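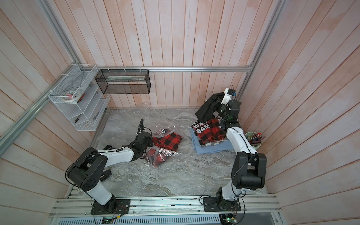

Course Handout 6: Reviewing a Two-Arm Bench Kit
Instructor: Nosipho Tshabalala
Lab support: Pádraig McGrath
Revised August 24, 2025

Read this before the lab session. Bring a printed copy or have it open on a laptop. The review form is at the end.

Background

Last week we compared single-arm kits. This week we look at a two-arm kit sold as a package, the Toturon bench kit, and ask whether it suits a small business that packs, unpacks and folds clothing. The business in our case study is Mofokeng, a shop that sells shirts and nightwear online and takes a lot of returns. Elmarie Botha runs the returns room there. She has agreed to read the best reviews from the class, so write for her. She knows clothing very well and has never bought a robot.

You are reviewing the kit as a product. That means the hardware, the software, the manual, the support and the terms of sale. It is not enough to say that the arms move well.

What the kit includes

The seller's package list, shortened:

Two robot arms with grippers
A rail platform that both arms bolt to
Base plates and mounting bolts
Control boards and power wiring
Operator software, one license per bench
Printed setup manual
Remote setup call with the seller

The enclosure is not part of the package. Ours uses aluminum rail with wooden planks on the walls and a marble-patterned floor. The wire-mesh organizer on the left wall and the basket on the back rail were added by us and are held on with cable ties. Leave both of them out of your review. Several students last term gave the kit points for tool storage.

Why clothing is hard

Most bench kits are shown with blocks, cups or boxes. Those things keep their shape when you pick them up. A shirt does not. Where it hangs depends on where you grabbed it, and it looks different every time you set it down. A gripper can hold a garment perfectly well by one point and still leave you with no idea where the sleeves are.

Look at the right arm in the opening picture. It has a black garment in its gripper, and the cloth hangs in folds over the stack of folded clothes. From that one view you can't say where the collar is, or whether there is one. A person would reach in with the other hand and find out. With this kit, the second arm has to be brought over to do the same thing, and both arms have to be able to reach the same spot without hitting each other.

Clear packaging adds a second problem. One of the plaid pieces is sealed in a clear bag and another is only partly inside one. The plastic is wrinkled and shiny, so it reflects light, and a camera may read a bright fold as an edge. The cloth pattern also shows through the bag. Software that looks for red-and-black plaid can find it in both places and treat a bagged item and an open one the same way. For Mofokeng that matters a great deal, as a sealed return goes straight back on the shelf and an opened one has to be checked.

Third, the garments overlap. The folded stack has a plaid shirt with large white letters on top and a light blue garment at the bottom, and the layers between are hard to tell apart from above. Taking one item off a stack without dragging the next one along is a skill of its own. Test it separately.

Terms used in this handout

Reach: how far the gripper can go from the base while still being able to close on something. The number in a brochure is often measured with the arm straight out, where it is least useful.

Shared area: the part of the floor both grippers can get to. In a two-arm kit this is the number that counts. It is always smaller than the two reaches drawn on paper would suggest, because the elbows and wrists take up room too.

Grip: contact that holds while the arm is moving. Closing the fingers on cloth does not count until the item has been lifted.

Hand-off: passing an item from one gripper to the other without setting it down.

Recovery: what the operator has to do after a failed attempt before work can go on.

Operator time: minutes a person spends at the bench, including watching. Sellers tend to leave out the watching.

Test plan

Work in your assigned group. Each group gets one bench period. Palesa Mkhize will run the software for all groups so that differences in operator skill don't end up in your results. Keep your own log.

Test A. Single pick from a flat floor
Lay one garment flat and lift it clear of the floor. Run it with each arm. Record which arm was used and where on the garment the gripper closed.

Test B. Pick from a stack
Use three folded garments. Lift the top one only. If the second garment shifts, write down how far. If it comes up too, the attempt is a fail.

Test C. Bag handling
Start with a garment partly inside a clear bag. One arm holds the bag, the other draws the garment out. Do not use a sealed bag for this test. The grippers in this kit have no cutting tool, and pulling on sealed plastic puts a load on the fingers that the manual warns against.

Test D. Hand-off
Left to right, then right to left. Use a shirt. Towels are easier and the results will look better than they should.

Test E. Clearing loose plastic
Empty packaging is left on the floor. Remove it without disturbing a stack on the right side. This is dull work but Elmarie Botha says it takes up a good part of the day in her room, and she specifically asked for it.

Do five attempts at each test. If an arm stops with a fault, log the fault, let lab support clear it, and count the attempt as a fail with recovery. Don't quietly start over.

Setup and condition checks

Before your first attempt, go through these points. Most of them apply to any kit you might review later.

Base plates: all bolts in and tight. A base plate that moves slightly will spoil every result after it.

Cables: look for slack at the shoulder and at the gripper. Cable that is too tight limits movement. Cable that is too loose can snag, and with cloth in the work area there is plenty to snag on. On this kit the cables run outside the arm in several places. Say in your review whether you see that as a problem. There are fair arguments both ways -- outside cables are easy to replace.

Boards: the small circuit boards sit down near the bases with their wires exposed. Keep cloth and plastic away from them. Consider whether a shop worker could be expected to do so all day.

Floor: clear anything you are not testing. The cup of pencils and pens by the right wall stays at the bench for marking logs, but take it out of the enclosure before you run the right arm.

Comparing with the alternatives

You must compare the kit with at least one other choice. Two are in the reading packet.

The Avurura service does not sell hardware at all. It rents a bench, installs it, and charges by the month. The customer can't change the software. Repairs are included, with a visit promised within two working days.

Skukance sells a single-arm kit with a larger gripper and a clamp fixed to the table. The clamp does part of the job that the second arm does here. It is cheaper and has fewer parts to go wrong, but the clamp can't move to meet the arm.

A third choice is to buy nothing and put the money into a better sorting table and another part-time worker. Sizwe Engelbrecht took that position in his review in March and argued it well. It is a proper answer if your results support it.

What to look for in the paperwork

Read the warranty before the brochure. Check these points and quote the page:

Are the grippers covered, or are they listed as wear parts?
Who pays shipping on a returned arm?
Does the software license move with the bench if it is sold?
How long will replacement boards be stocked?
Is phone support offered, or only e-mail?

If you can't find the answer, write that you couldn't find it. A missing answer is useful to a buyer.

Common mistakes in earlier reviews

Reporting only the best attempt.
Using the seller's words for results the group did not measure.
Mixing up a problem with the kit and a problem with our enclosure.
Giving a success rate without saying what counted as success.
Judging the kit on speed alone. Mofokeng has almost no rush orders on the returns side and can live with a slow bench if it can be left alone.

Review form

Group name:
Arm or arms used in each test:
Results, tests A to E, all attempts:
Faults logged and recovery for each:
Operator time, including watching:
Warranty points found, with page:
Warranty points not found:
Alternative compared:
Recommendation to the returns room, in one paragraph:
What would have to change for you to recommend the opposite:

Hand in one form per group, with the log attached. Handwritten logs are fine if they can be read.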